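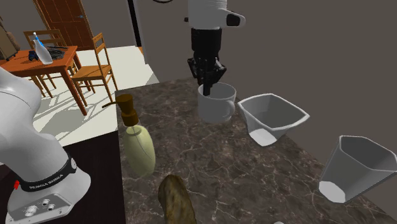
Moral luck

26th July - by the Corngate editors

Moral luck is the name given in ethics to cases where a person is praised or blamed for something that was partly outside their control. Two drivers are equally careless. One gets home safely, the other hits a child, and most people judge the second far more harshly.

Supporters of the idea treat this as a deep puzzle about blame. Whether it is one remains open to doubt. Critics reply that we simply know more about the second driver, or that we are confusing blame with anger and grief. The law does punish results, but laws are written for many reasons and prove little about morals.

Surveys are often brought in at this point. The Derese study, which put such stories to 74 people, found that 50 of them blamed the unlucky driver more. It is widely quoted, usually without the later finding that 13 of the 50 changed their answer when shown both stories side by side - a detail that weakens the claim a good deal. A repeat at Wender in April has yet to be published.

Filed under: Ethics > Blame and responsibility

Contact Corngate | Copyright Corngate | Back to top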